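Parnider moves its build signing keys out of the pipeline

Parnider, the open source package mirror used by a number of small hosting companies, has changed how it signs releases. Starting with the September builds, the signing key no longer lives in the continuous integration system. It sits on a separate machine that accepts one kind of request and keeps its own log.

The change follows a review of how credentials were stored across the project. Tiina Miettinen, who maintains the release tooling, found that the signing key could be read by any job running on the main branch, including jobs that only checked spelling in the documentation. There were 255 job definitions in the repository when she started. Most of them inherited the same set of environment variables from a template written years earlier, when the project had a single build server and one person with access to it.

"We had no sign that anyone had taken the key," Miettinen wrote in her notes to the mailing list. "We also had no log that would have told us. I treated it as exposed and started from there."

The old key has been revoked. A new one was generated offline and is valid for 4 years. Users who pin the old fingerprint will see a verification error on any package released in September or later, and will need to import the new key from the project's download page. Packages signed before the change have been signed again, so a fresh install does not need both keys. Mirrors that cache the index should clear it once. The cache headers were too generous and some mirrors will otherwise serve the old signatures for a while.

How signing works now

A build job finishes, writes a checksum file and places it in a queue. The signing machine picks up the file, compares it with a second build made on different hardware, and signs only if the two match. If they don't, it stops and sends a message to the four release maintainers. Any one of them can look at the difference, but two have to approve before the build can go out.

The second build has been the slow part. Parnider carries a little over a dozen packages that embed a timestamp or a file path when they compile, and those never matched. Lieselotte Seidel spent most of the summer on patches for them. The majority have been sent upstream. Two are still carried locally, one for the Dunudis archive library and one for the Kettunen scheduler, where the maintainers have asked for changes to the patch before they take it.

The extra step adds time to each release. Small packages go through in a minute or two. The full set of 2,000 packages now takes most of a night, and the weekly rebuild has been moved to 11 p.m. so that it finishes before people in Europe start work.

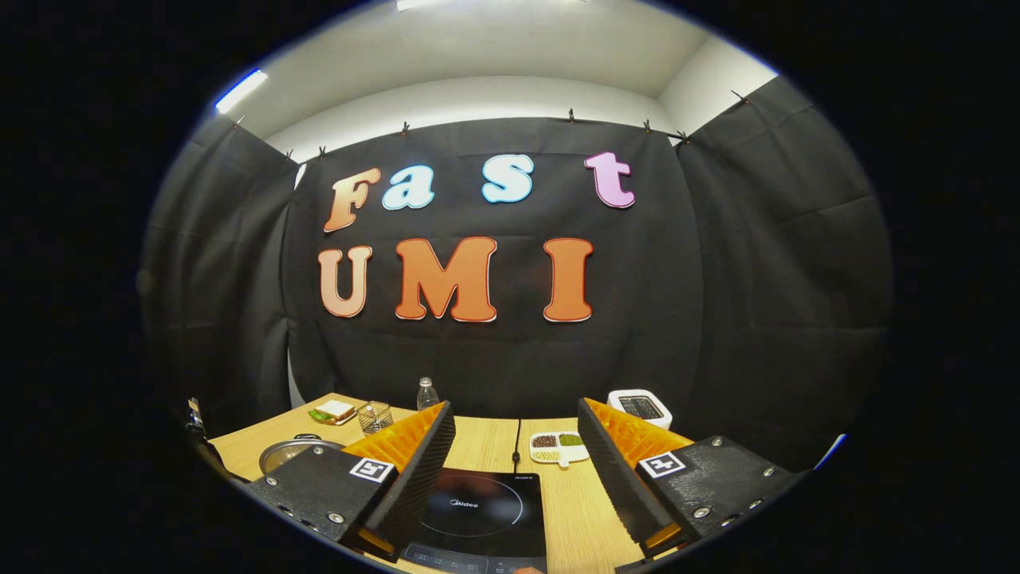
Orange ridged fingers of a handheld gripper over a light wooden tabletop.

What to check on your side

If you run your own pipeline with the Parnider template, the variable block at the top of the file is worth reading. The old version exports everything to every job. The new version exports nothing by default, and each job lists what it needs. Copying the new block over the old one will break jobs that relied on the inherited values, so try it on a branch first. Seidel has posted a short script that prints which jobs read which variables. It misses variables that are built up from strings at run time — search for those by hand.

Questions about the new key can go to the mailing list. Seidel and Miettinen will also take them at the Rurnach packaging meetup, where the signing queue has a slot on the afternoon schedule at 3 p.m.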